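Contents | Previous chapter | Next chapter | Glossary | Search

Unit 2: Shared Rooms

Chapter 8
The Table Between Uses

In the last chapter we studied the storage of things which have a fixed place: tools on a wall, plates in a cupboard, coats on their hooks. In this chapter we study a more difficult surface. A shared table has no fixed contents. People sit down at it, eat something, open a parcel, sort some papers and go away, and each activity leaves a little behind. The person who comes next must decide what to do with these remains, and very often this person decides to do nothing.

We will call these remains the residue of the table. The word is perhaps too serious for a cup and a few papers, but it is useful, and it will return in Chapter 9 when we speak about floors.

Residue is not the same as dirt. Dirt is removed by washing or wiping, and it does not matter who made it. Residue is made of separate things, and each of them asks a question. Does somebody want it? Does it go in the sink, in the bin or in a drawer? May I touch it? A mug with a dark drink in it is a good case. The one who clears the table cannot know from the mug if the owner has finished. A light plastic cup on its side, close to the same mug, is a much easier case, and so most people will take away the cup and leave the mug. The container with green contents stands between these two. It may be food, and food belongs to someone.

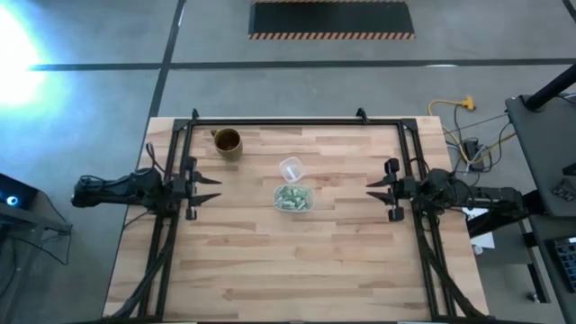 What You Will Learn

After you study this chapter, you should be able to:

- separate the residue of a table into what is waiting, what is finished and what is doubtful
- choose a suitable container for light waste such as wrappers and paper napkins
- clear a table in a fixed order, also when other people are in the room
- write a short agreement for a table which is used by several groups

Words for This Chapter

Residue: the separate things that remain on a table after an activity.
Waiting item: a thing whose owner will come back for it.
Finished item: a thing that can be removed without asking.
Doubtful item: a thing that could be either of the two above.
Collector: an open container that stands on or near the table and receives the finished items.

The Collector

Many people clear a table by walking. They pick up one wrapper, go to the bin, come back and pick up the next. For a large table in a large room this is slow work, and there is another difficulty: after the second walk, the person meets a colleague, starts to talk, and the table is forgotten.

With a collector the walking is done once. The container comes to the table, everything light and dry goes into it, and then the container is carried away. A collector does not have to be beautiful. It should be open at the top and wide enough for a full hand, and it should stand firmly when it is filled unevenly. I prefer a container with clear walls. The contents can be seen from the side, so that a key or a pen which fell in by mistake has a better chance to be found.

Crumpled paper behaves in a special way in a collector. It takes much more room than its weight suggests, and it opens again slowly after the hand releases it. A wrapper which was pressed into a tight ball will lift a fold or a corner, and when the container is already full it may climb over the rim and drop beside it. Students who see wrappers next to a container often conclude that somebody was careless. This is possible, but the container may also be too small for the kind of waste.

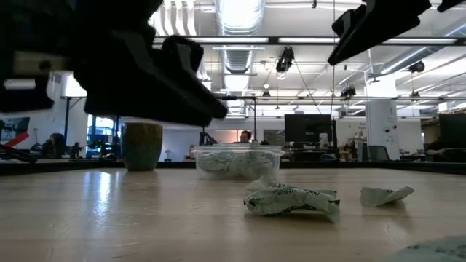
Figure: Light waste in a clear container, with crumpled wrappers on the table near it.

Two simple remedies can be tried before a larger container is bought. The first is to flatten the wrappers and lay them in like letters in a box. The second is to empty the collector when the contents reach the rim, and not when they stand above it. The second remedy sounds obvious, but please observe a full container in your own school or workplace and see how long people continue to add to it.

The last wrapper deserves a few lines. When a table is nearly clear, one crumpled piece of paper seems too small to be worth the trouble, and it will be passed over by people who worked hard on all the rest. In my courses I ask the students to start with the smallest piece. They do not like it, but the table is then really finished when the large things are gone.

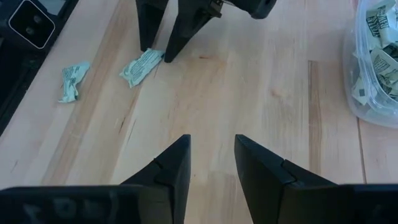 Ernside, 28/07/2023

From the working notes of Yhon Palomino, who was responsible for the common rooms of the Drosar building during its first summer:

"We are nearly 60 people on this floor and we have one long table. In the morning it is used for mail, at noon for lunch, and after lunch the Ngau group comes with its drawings. Today I kept all the dry paper which was left after lunch and I put it on the scale of the mail room. It was 543 grams. I expected more, because in the afternoon it always looks like a mountain. I wrote the number on the board by the door. Two colleagues from the Sovville office asked me if this is a competition."

Palomino's note shows how the eye and the scale can disagree. What disturbs us on a shared table is the area that is covered, and a small weight of paper can cover a large area. For this reason, an agreement about a table should speak about surface. "Leave the middle free" is a sentence that everyone can follow. "Do not leave too much" invites discussion.

Things That Stay

Some objects have the right to remain on a table between uses. A jar for pens, a vase or a bowl for keys can give the table a calm point, and people arrange their own things in relation to it. The trouble begins when a permanent object and a collector stand near each other for a long time, for then the collector starts to look permanent too. Consider a tall green vase near the far edge of a pale wooden table, with a clear bin full of crumpled light pieces to its right. The vase can keep this position for a year and cause no harm. The bin should have a place to return to, and the place should be written down in the agreement. If this is not done, newcomers will accept both objects as part of the furniture, and nobody will feel that it is their task to empty the bin.

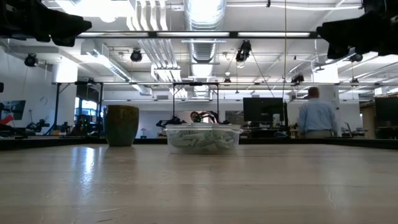 A permanent object should also pass a small test before it receives its place. Can it be lifted with one hand while the other hand wipes? A tall vase passes more easily than a wide tray, and one that is wider at the top than at the base, like the dark green one on the glossy wood, leaves only a small circle to wipe around. A heavy bowl of fruit usually fails, and it is better to keep it on a side shelf. The test should be repeated when the object is full, for a vase with water and flowers is a different thing from the same vase without them.

The Order of Work

The remaining sections follow the order in which a shared table should be cleared. Read the list now, and return to it when you have completed the practical work.

1. Look at the whole table before you touch anything.
2. Move the waiting items together to one end.
3. Bring the collector, and begin with the smallest finished item.
4. Ask about the doubtful items. If the room is empty, put them with the waiting items.
5. Carry away the collector. Empty it before you wipe.
6. Wipe the surface from the far edge toward yourself.
7. Put the permanent objects back.

Before You Continue

Choose a table that is used by more than one group. Visit it early in the day and again after lunch, and make a small sketch each time. Mark the waiting items with a W, the finished items with an F and the doubtful items with a D. Bring both sketches to the next lesson, where we will use them for the first section, Reading a Table.

Related chapters
Hooks, Shelves and Fixed Places
Floors and Walking Paths
The Shared Sink
Writing a Room Agreement
Labels That People Read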